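Rekha Maurya has been building the same gripper since August, and she would like it known that version 6 was fine. "Fine and ugly," she says. Version 7 got new pads, which took her 60 minutes to glue and most of an evening to regret.
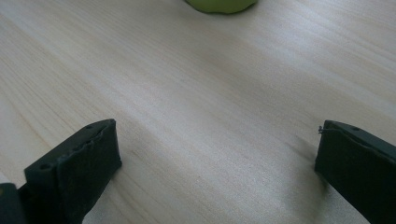
Version 7 on the table, jaws open.

Why pads at all? "Bare fingers have opinions about fruit," she says -- and goes off to find more glue.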